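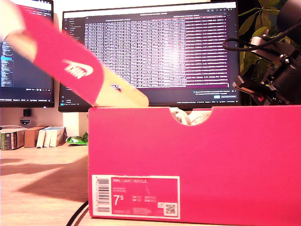
Fulgate Institute
Search this site Search Go
Robot Manipulation Laboratory
Course Handout 3: Lids, Boxes and Contact
Issued September 7, 2018
Instructor: Kyu-ri Nam

1. Purpose of the unit

Students will program an arm to open and close a lidded cardboard box and will report on the results. The task involves contact along several edges at once, and the parts bend under load. The rigid blocks used in Handout 2 did neither. The methods from that handout remain useful for the approach motion but should not be relied on once the lid is touching the box.

2. Terms used in this handout

Grasp point: the place on the lid where the fingers close.
Clearance: the smallest gap between the lid and any other object during a motion.
Rim contact: any touch between the lid and the top edge of the box.
Trial: one full attempt, from the home position back to the home position. An attempt stopped by the operator is still a trial and must be logged.

3. Notes on the motion

A lid held at one end will tilt. Its lower end may then catch on the rim, and the box may be dragged or tipped. Students should compare at least two grasp points and record the tilt for each. Raising the lid straight up is simple to program but needs the most closing force – soft cardboard may crease before it comes free. A slow tilt followed by a lift needs less force and more clearance.

Shoeboxes vary. Some have a finger notch in the side panel, and the edge of the notch should be kept out of the contact model for this unit. Boxes may be tested with or without contents, provided the log states which.

4. Data and logging

Each pair begins with the Hasemard practice set, which holds 1,000 recorded trials. Of these, 896 are cleared for training and 66 are set aside for the final check. The rest have incomplete logs and are to be left out. Pairs may not tune their settings on the final check trials.

Logs are kept in the Zela format. Enter the grasp point, the lift speed, the result and one line of comment. "Failed" alone is not an acceptable comment.

5. Conduct at the bench

Keep hands outside the marked area while the arm is powered. Route cables clear of the path of the lid. One partner stays at the stop button for the whole trial – the other may watch the terminal.

6. Written report

The report is due in the second week of October. It should run to four pages, including one plot of tilt against lift speed. Background reading is Chapter 5 of the Trình notes, sections on friction and thin sheets only.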